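**Week 6: Props that carry plot**

Read before class: the Tosham chapter on continuity, pages as posted. Skip the interview with the director. He remembers a different film.

Last time we ended on the question of how a viewer knows an object matters. The usual answer is the close-up. A letter held on screen for two seconds is a letter. Hold it for six and somebody is going to be murdered over it.

Three terms you need:

- *Plant*: the first, innocent showing
- *Reminder*: a second showing, often in the background
- *Payoff*: the use

In *Mabula*, our case this week, the forged passport gets a plant and a payoff but no reminder. Half of last year's class thought it was a new passport. They weren't stupid; they'd had 1,314 shots to forget it in.

Watch for the detective's desk in the second act. The lamp changes sides twice. Fans have a theory (grief). I have another (lunch).
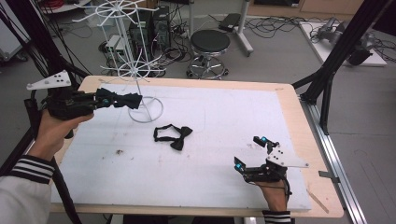
**Sveva Bassi**
Lecturer, Screen Narrative

For the seminar, pick one object from *Mabula* and list every shot it appears in, with a line on who knows what it means at that point: character, viewer, both, neither. "Neither" is a legitimate answer and covers most of the third act.

Gemma Villa's group has the passport. Ívar Hjaltested's has the lamp, by request. Written versions go in the course folder by noon.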